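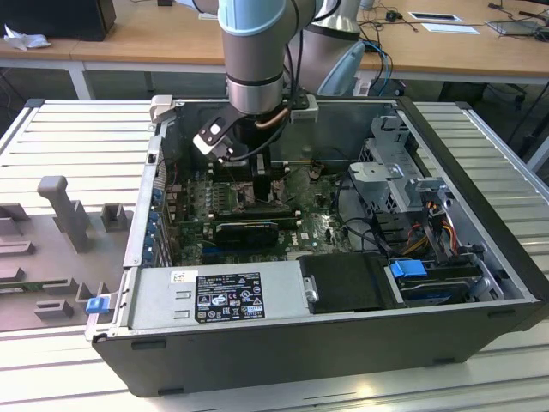
The Vundulell Long Walk is a sponsored walk held each October along the Luvaren river path, and it has grown over the years into one of the best-loved fundraising days in the valley. Walkers collect pledges by the mile from family, neighbors and anyone else who will sign the sheet, and the money goes to Donance, a local charity that fixes up used computers for families. A desktop tower lying on its side with its insides open to view is a fitting emblem for the day, and walkers' banners often carry a drawing of one.

Routes and pledges

There are 3 routes, all of them ending at the Bawa meadow, where soup is served until late afternoon. The event draws some 700 walkers, and many bring dogs, strollers and very patient grandparents.
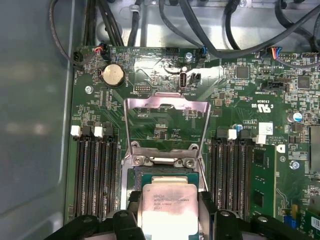
Sponsors may give to the general fund or choose a particular need from the pledge sheet, which is a friendly way of letting small givers see where their money goes. The parts fund is the usual favorite – it pays for pieces as small as a processor, like the one held over its open socket on a green server motherboard, and for memory and drives as well. Pledges are collected through November.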